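List archive Thread index Previous Next Reply Log in

Re: [givness-practice] speed limits near soft items

Kekeli Agyeman wrote:
> Do we really need a separate limit for pick and place? Our
> draft has 300 mm/s whenever a person can reach the table,
> and I'd rather keep one number than have people guessing.

Hi Kekeli, and hi all,

I'm with you on one number for people nearby, no argument there! But I'd still like a second line in section 5 for the last bit of travel, once the fingers are below the rim of whatever they're reaching into. We've been at it all October at Junderlow with toys and baskets, and the arm speed everyone quotes tells you very little about how hard the fingers close (Marty will back me up, he's chewed through enough foam blocks).
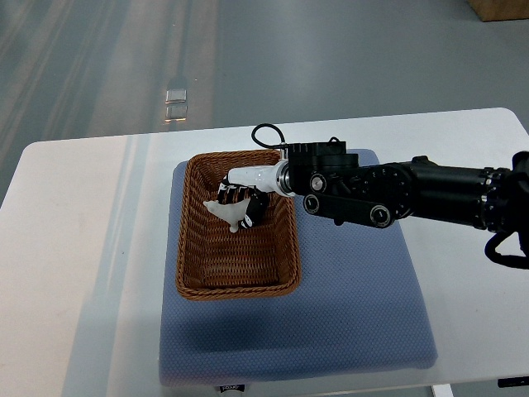 So my wording would be: "Approach speed and grip force are set and logged separately, and neither is changed while the arm is powered." A bit clunky, sorry. Kunell's site rules already say something close to that, and their operators seem to cope fine.

The other thing is cables. The draft says "secured" and leaves it there, which could mean anything from a proper clip to a bit of tape. Could we ask for a check through the full range of wrist movement before each session? Takes me five minutes, kettle included.

Happy to write both up if no one else is keen. Comment 873 on the tracker is mine too, ignore the typo.

Cheers,
Orvokki Harju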